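Tabletop Pegboard Safety Checklist, With My Comments

I put this together after I took over the display corner at our craft supply shop in Drornville, and I've been adding to it ever since. It started as one page taped inside a cupboard door. Now it's long enough that Krystyna Michalski, who has the shop next to ours, asked me to put it online so she could stop borrowing my copy (hi Krystyna!). Use it for any freestanding board that sits on a table or counter. Wall-mounted boards are a whole different animal and I don't cover them.

I go through it on Thursday before we open. With coffee it takes me 15 minutes, and if I've found something wrong it takes however long it takes.

BEFORE YOU TOUCH THE BOARD

[ ] Table stands level and doesn't rock
Push down on each corner with your palm. Ours had a short leg for ages and I kept blaming the board for leaning. One felt pad later, all better.

[ ] Tabletop clean where the feet go
Glitter is the worst offender in my shop. A foot sitting on a few bits of grit will skate when somebody brushes past. Wipe it, dry it, put the board back.

[ ] Nothing stored behind the board
People love to stuff things back there - bags, tape guns, half a sandwich once. If it gets shoved forward, so does the board.

[ ] Board set back from the front edge
I like a hand's width at least. More if kids come in.

THE FEET

[ ] Both feet present and the right way around
The feet on my Falteo board can go on backward and they'll hold just long enough for you to walk away. The long part of the foot faces the customer. I've put a dab of nail polish on the front of each one so I don't have to think about it.

[ ] Feet pushed all the way in
Wiggle each one. A tiny bit of play is okay with me, but if I can see a gap opening and closing, the board comes down.

[ ] Bottom rail seated along its whole length
Run a finger along it. Mine likes to pop out near one end after I've moved the table.

Result this time: feet OK, rail OK after a push.

THE PANEL

[ ] Sight down the panel from one end
Get your eye close and look along it. You'll see a curve from there that you'd never spot standing square in front. A bowed panel can still stand up perfectly happily, so don't take standing up as a pass!

[ ] Top edge checked for curve
This is where the bending shows up worst on a lot of boards, as there's usually no rail up there to stiffen it. It's also exactly where everybody wants to hang things.
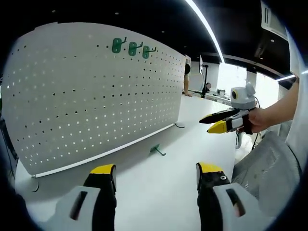 How much bow is too much for a tabletop pegboard?

I take a board out of use when the curve makes a foot lift, opens a gap at the rail or lets a hook tip forward under a light pull. If it's bowed but everything stays planted and snug, I keep it for light things only and look at it again the next week.

For the record, the bow on a white board with green hooks gets a written comment from me every time, even when the feet and hooks are fine. I write "bowed, light items only" on the sheet and leave it at that. Use your own words, but do write something down, or you'll be squinting at it next week wondering if it was always that shape.

[ ] No cracks running between holes
Check around the holes you use most. I shine my phone light across the surface at a low angle, and any little split shows up right away. A crack that joins two holes is a fail, no discussion.

[ ] Holes still round
Overloaded hooks pull a hole into an egg shape. I skip those and put a bit of masking tape over them so my Saturday helper skips them too.

[ ] No sharp edges on the cut ends
Run a cloth along instead of your finger. If it snags, sand it.

THE HOOKS

[ ] Base plate flat against the board
Press with your thumb. If one side springs back off the surface, the pegs behind aren't home. Take it out and start again, don't lean on it harder. I broke two that way and felt very silly.

[ ] Tip of each hook pointing up
Sounds too obvious to list. I found one upside down in September with a whole string of scissors hanging off it, so it's staying on the list.

[ ] No pale stress marks where the arm meets the plate
Plastic hooks tend to go whitish before they snap. I toss them at the first sign. The Zornska ones I buy come in bags of 200, so I'm not going to get sentimental about one hook.

[ ] Loose hooks picked up and put away
A hook lying on the table in front of a board is a small thing, but it rolls under boxes, tips a jar, or ends up on the floor under somebody's sandal. Mine go in a lidded jar by the register.

[ ] Spare holes left between heavy items
I don't have a magic number for this one. If two packages touch, I move one.

LOADING

[ ] Heaviest items on the lowest hooks
I used to do the reverse because the big shears look so good up high. Then the whole thing went over on me, with 81 spools of thread on it. I was finding Dusty Rose behind the radiator for months.

[ ] Nothing pointed at eye level
Little eyes, that is. Crouch down and look at the board the way a five-year-old would see it. Awls, seam rippers and craft knives go behind the counter.

[ ] Load spread left to right
All the weight at one end makes the board want to twist. If yours has a bow in it already, I'd be extra fussy here.

[ ] Gentle pull test
Take hold of an item on the top row and pull toward you about as hard as a customer would. Keep your other hand behind the board. If a foot lifts, take things off until it doesn't.

[ ] Total weight under the maker's limit
Look it up for your own board, please, don't borrow mine. I stay well under whatever the leaflet says, and I weigh things on the postal scale when I'm unsure.

AFTER

[ ] Comments written down, with your initials
[ ] Failed hooks in the trash, not back in the jar
[ ] Anything taken down has a note on it saying why

A few leftover comments from my own sheet, in no order:

Sadowski feet do not fit the Falteo rail. They look like they will. They go in 10 times out of 10 and then slide right out again when you turn the board.

Keep boards away from the sunny window if you've got the choice. I moved one of mine to the back table and it's much easier to read the labels there too.

If you clean with a spray, spray the cloth. Drips get into the holes and run down to the rail, and then there's a grimy line that takes forever to get out with a cotton swab.

Krystyna wants a line for checking price tags. That's not safety, Krystyna, but fine:

[ ] Price tags facing front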